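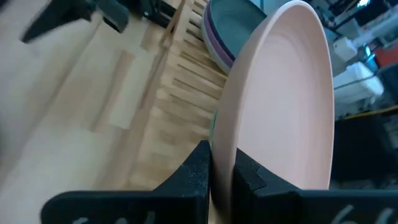

Pale pink plate, held on edge.

Haslinger Court - progress report to Storalik
08/04/2021
From: Yến Tôn, site office
cc Cúc Khúc

Short one this time, am between meetings. Numbers sheet follows separately once Cúc has checked it.

Where we are
Block A topped out. Block B two floors behind, was three at the last report, so catching up. Windows in on the street side up to level 6. Courtyard side waiting on frames, supplier says they are on the boat. Have asked for the shipping papers twice.

Elevators: shafts done in A, rails going in now. B not started. No change to the handover date yet, but if the rails slip again there will be, and I would rather you heard it from me now.

Sales
230 units in total. 37 still unsold, nearly all of them the one-bedrooms facing the parking structure. The two-bedrooms went first, as Clollivell said they would. The penthouses are both gone, one to a family moving from across the river, one to a buyer we have not met (agent did everything by phone).

Clollivell want to drop the price on the one-bedrooms. I don't agree, not before the courtyard is planted. People come to the showroom, look out at mud and a crane and go home. Cúc is closer to their view than mine. We need a decision from you either way, please see the end.

Resales: a handful of early buyers have asked about passing on their contracts before completion. Contract says no without our consent. Have been saying no. Would like that in writing from your side so the agents stop asking.

Permits
Fire access road approved. Parking layout sent back with comments, mostly turning circles on the lower level. Redrawn and resubmitted. We lose a few spaces at the ramp, still above the minimum. Signage on the north wall refused, not worth an appeal in my opinion, we can put the name over the main door.

School bus stop: the city will move it to our side of the street but wants us to pay for the shelter. Quote is in the numbers sheet. Buyers with kids ask about it constantly so I'd say yes.

Money
Third drawdown came through in January, all spent as scheduled except landscaping, which is held back. Steel was over. Drywall was under. They do not cancel out, the gap comes out of contingency, and contingency is getting thin. Cludell have sent a claim for extra work in the basement (water coming in at the east corner, extra pumping, new membrane). Part of it is fair. The part for standing time is not and I have told them so. Thier reply is due before the next site meeting.

Neighbors
Complaints down since we stopped deliveries before seven. One crack in the garden wall next door, photographed before we dug so we know it was there already, but we will patch it anyway, cheaper than arguing.

Needed from Storalik
- yes or no on the one-bedroom prices
- letter on contract transfers
- OK for the bus shelter
- someone at the Cludell meeting, I don't want to do that one alone

Next report after the courtyard frames arrive or at quarter end, whichever comes frist. Call the site line, my cell gets no signal in the basement.

Yến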